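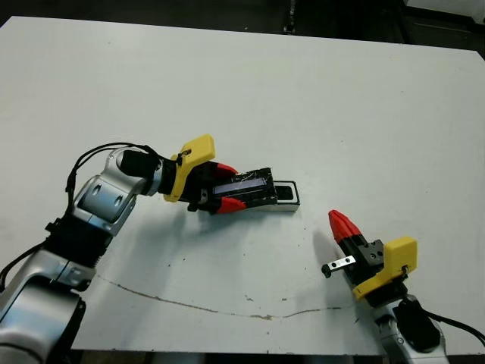 Ustau bench top, matte finish, with a thin brownish line across the lower middle of the surface.

Ustau Bench Tops: Matte White Series
Posted in July by Lợi Kim, technical documentation

The Ustau is a replacement work surface for standing and seated benches. It is supplied as a single board, factory edged on all sides, and fits the Tuvska frame without adapters. Frames from other makers can be used if the top rails are flat and the fixing slots accept an M6 bolt.

Construction
Compact laminate, solid through its thickness, with a low-sheen melamine face on the upper side and a balancing sheet beneath. The face colour is a neutral white. Small differences in sheen occur between production batches and are most noticeable under a single light source. Order all boards for one room together if an even match is required.

Dimensions and rating
Depth: 694 mm
Length: cut to order, maximum 3000 mm
Distributed load on a Tuvska frame: see the load table supplied with the frame
Fixing points: 4 up to 1500 mm long, 6 above that
Edge: 2 mm radius, top and bottom

Unsupported overhang at either end must not exceed 200 mm. For boards near the maximum length, fit the centre rail.

Surface marks
Marks on a pale matte face fall into two groups, and the treatment differs. Stains sit on the face and cannot be felt with a fingernail. Start with warm water and neutral detergent on a microfibre cloth. If the stain remains, use isopropyl alcohol on a fresh cloth and rinse. Do not use bleach, cream cleanser or melamine sponges, all of which polish the face and leave a glossy patch.

Scratches and hairline cracks catch the nail. Light scratches can be filled with Khổng repair paste, colour W2. Apply with a plastic spatula, level while soft and leave overnight. A crack that reaches an edge or a fixing point is structural. Take the board out of service and contact us before loading it again.

Adhesive residue comes off with citrus-based remover. Test on the underside first.

Installation
Two people are needed to lift boards over 1800 mm. Leave the board flat in the room for a full day before fixing. Place it on the frame, square the back edge to the rear rail and start all bolts by hand before tightening any of them. Final torque is given on the label inside the bolt pack. Overtightening will lift the face around the insert.

Sink, cable and clamp cut-outs are done at our Grukov workshop. Send a dimensioned drawing with the order. Internal corners need a radius of at least 5 mm. Cut boards are not returnable.

Enquiries about cut-outs and non-standard lengths: Sơn Đồng, trade desk.

This site uses cookies to remember your cart and preferred metric units. Accept | Manage settings

© Ustau Work Surfaces. All rights reserved. Contact | Back to top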